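Samwood Round Meeting Table, White

I've been selling tables for long enough to have favourites, and the Samwood is mine.
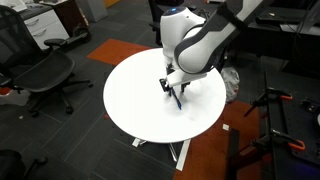
It's a small round table for two or three people to sit and talk at, with a plain white top and pale metal legs that splay out towards the floor. I like a round top in an office because you can pull a chair up anywhere - no corners to catch your hip on when you squeeze past with a coffee. White goes with pretty much any carpet too, even the loud ones (orange tiles, I'm looking at you!).

Marilou Rivera in our workshop puts a sample from each batch together herself, and she's fussy about wobble. Each leg has a screw foot, so if your floor dips a bit just give it a turn or two.

A word on pens. Please don't write straight on the top! It isn't a whiteboard, and marker ink left overnight can leave a shadow. A damp cloth and a drop of washing-up liquid will deal with tea, crumbs and most other things, but keep scouring pads well away.

We've sold over 3,000 of these now, mostly to small offices, and the spare feet are the same ones we use on the Cavow desk.

Price: £153, delivery included
Comes flat, Allen key in the box
Guarantee: 3 years
Chairs sold separately - have a look at the Toltum range

Stuck on colours or sizes? Drop a line to Dae-han Ryu in the shop and he'll post you a swatch.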